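Grirnonville Community PC Rebuild Library – Frequently Asked Questions

What is the rebuild library?

We take in desktop computers that people have finished with, strip them, clean them up, and lend or give the parts to locals who want to build something of their own. It started on a few shelves beside the tool library on Okoth Street and it's grown a lot. There are now 67 complete towers on the racks at any given time, plus drawers and drawers of memory, fans, cables and drives. If you've ever wanted to put a computer together with your own hands, come and do it here, it's a great way to spend an afternoon!

Do I have to know anything about computers?

Not a thing. Most of our members had never taken a side panel off before they joined. If you can follow a recipe or put together a flat-pack bookcase you'll be fine. We keep printed build sheets in large type for the most common layouts, and there's always a member on the floor who has done it before and loves to talk about it (sometimes you may have to ask them to slow down).

What does it cost?

Membership is 2 dollars a visit, or free if you bring in a working part. Parts themselves are free for your first build. After that we ask you to swap – one in, one out – so the drawers don't run dry. Graphics cards are the exception. They go so quickly that we run a waiting list, and each household can have one at a time.

What can I borrow, and what can I keep?

Anything with a green sticker is yours to keep. Anything with a yellow sticker is on loan for six weeks, and you can renew it if there isn't a queue. The yellow items are mostly test gear: power supply testers, spare monitors, USB drives with installers on them, the good screwdriver sets. Please bring the screwdrivers back with all their bits. The small ones are a pain to replace.

How do I book a bench?

Ring or drop in. We use a booking sheet called Trakex, which one of our members wrote years ago and which still does the job beautifully. Ask the desk to put you in and you'll get a two-hour spot. Evenings fill up first, so if you can make it at 10 in the morning you'll often have your pick of the benches, including the one by the window with the good light.

What should I bring?

Closed shoes, a drink with a lid, and reading glasses if you use them. The writing on a motherboard is tiny! Tie back long hair and leave the dangly bracelets at home. Anti-static straps are hanging at the end of each bench. If you want to take your build home the same day, bring a blanket for the back seat of the car.

What kind of computer can I end up with?

A very decent everyday one. Our standard build handles email, video calls, homework, photo sorting and a good range of older games. People are often amazed at how quick an older office tower feels with a solid state drive and a bit more memory. It's the best upgrade going, and it takes ten minutes. If you're after a machine for heavy video editing or the newest games, we'd be a fun place to learn but you'd probably need to buy a few of the parts yourself.

Which operating system do you use?

Mostly Linux, because it's free and runs nicely on older gear. We have three flavours ready to go on USB and the desk can tell you which one is closest to what you're used to. If your tower came with a valid Windows licence and can run a supported version, you're welcome to use that instead. Please don't ask us for keys.

I've pressed the power button and nothing happens. What now?

Welcome to the club, it happens to all of us! Start with the dull things. Is the wall socket on? Is the little switch on the back of the power supply on? Then turn it off at the wall, open up and check the two power leads, the big one for the board and the smaller one near the processor. That smaller one gets missed more than anything else. After that, take the memory out and push it back in until both ends click.

It turns on but the screen stays black. Is it dead?

Almost certainly not. If your machine has a graphics card, make sure the monitor is plugged into the card and not into the board. Try one stick of memory at a time. Listen for beeps and count them, then look up the pattern in the blue binder. The binder lists more boards than you'd think and it's a lovely bit of work.

How do I clean out a dusty case?

Take it outside if the weather's kind. Unplug it and hold the power button in for a few seconds, then open the side. Use short puffs of air from the can and keep the can upright. Hold each fan still with a finger while you blow – a fan that spins up under the air can wear its bearings or send power back the way it shouldn't go. A soft paintbrush gets into the corners of the heatsink.

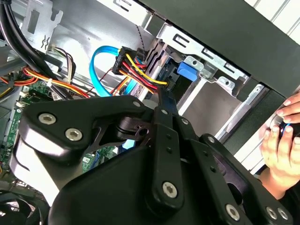

Once the worst of it is gone, look at the filters at the front and bottom. Plenty of them slide or pop out and can be rinsed under the tap. Let them dry fully before they go back, overnight if you can. Please don't use the household vacuum inside the case. If the old thermal paste has gone hard and crumbly, ask at the desk for a fresh dab and a wipe.

Do you wipe the drives in donated machines?

Yes, every one of them, before anything goes on a shelf. Drives that fail the wipe get drilled. If you'd like to watch yours being done, say so when you drop it off and we'll do it while you wait. You're also welcome to pull the drive and keep it.

What donations do you take?

Desktop towers, small office boxes, flat monitors, keyboards and mice in clean condition, and any loose parts. No printers, please, no matter how good they are! We also can't take the old heavy glass monitors, or laptops with swollen batteries. Those need to go to the council depot, which has a proper bin for them.

Who pays for all this?

Members, mostly. It takes 2,000 dollars a year to keep the lights on, and the rest goes on thermal paste, air cans and storage drives. Evano, the hardware shop two doors down, gave us 700 dollars in February for new bench lamps and they've made a huge difference. You can read a build sheet without a torch in your teeth now.

Can kids come along?

Please bring them, they're brilliant at this. Anyone under 14 needs an adult at the same bench. Small hands are very handy for front panel connectors, and there's a box of dead boards that kids can pull to bits as much as they like.

Is the building accessible?

There's a ramp at the side door and two of the benches adjust for height. The washroom is on the same level. Parking is on the street, and it's free after 6 p.m.

Can I build a computer for somebody else?

Of course! Lots of people make one for a grandparent or a neighbour. Ask for a handover card at the desk. It has room for the login details, the wi-fi steps and our phone number, and it saves you a lot of late calls.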